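Clarnivix workroom - March progress report, from Hawi Seyoum

What a month! The refit is moving along nicely. Of the 3000 dollars you gave us for tables and stands, 989 is left, and Yaroslav has finished the wiring list. The white tops with the wood-grain edging look great against the blue-gray carpet - I'm so pleased we kept it.
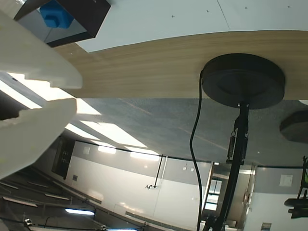
Next up are the labels for the cables and a second coat on the door.

Contact: Hawi Seyoum, Clarnivix | Back to top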